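Garnow Hall: The Ground Floor and the Mezzanine

Updated 06/02/2026

Our open-plan floor at Garnow Hall has been in daily use since October. White desks, a long white workbench with shelves, a wood-paneled back wall, and a mezzanine with a black metal railing overhead.

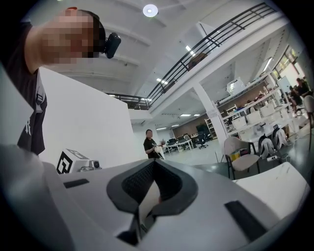

One reader wrote in after our last update to ask whether a mezzanine makes an open office noisier, saying that in her old building every phone call upstairs landed on the desks below. It was a fair question. We had the same problem for the first few weeks. Carpet tile on the upper level took care of most of it, and calls now go to the two small rooms at the back.

Notes on the space, area by area:

The partition
Tall and white. We ordered it from Sirkmont along with the rest of the dividers. It gives people a place to stand and work on something without facing the whole office.

The desks
White tops, set in a row so that the walkway stays clear. We bought 16 from Verhoeven and kept 4 in storage for new hires. They mark easily. A damp cloth and dish soap will take off most things except permanent marker.

The chairs
Black office chairs, also from Verhoeven. The casters were swapped for soft ones after the first set left lines on the floor.

The back wall
Brown wood paneling. This was here when we moved in and we voted to keep it. Two panels near the corner had water stains and were refinished.

The shelving
White, against the far wall. It holds paper, spare cables, and the binders that have not been scanned yet. Please put binders back in year order.

The workbench
Long and white, with shelves, over on the right. Jultard built it in sections, which helped a lot on moving day. The shelves were meant for parts bins and have picked up a bit of everything. The rule is that anything left there without a name tag for 20 days goes to the storage room.

The lights
A round ceiling lamp over the main floor and a row of rectangular lights under the mezzanine. The lower lights are on their own switch, by the stairs. Last person out turns off both.

The mezzanine
Black railing, curved along the main stretch. The upper level is open for meetings and lunch. Nothing should be hung from the railing or leaned against it, including coats.

The column
White, floor to mezzanine. It was repainted in the spring with the leftover wall paint. The leftover can is on the bottom shelf in storage, for touch-ups.

The furniture budget has 1,000 dollars left for the year. Current requests are a second coat rack and a rug for the entry. Add yours to the sheet by the stairs.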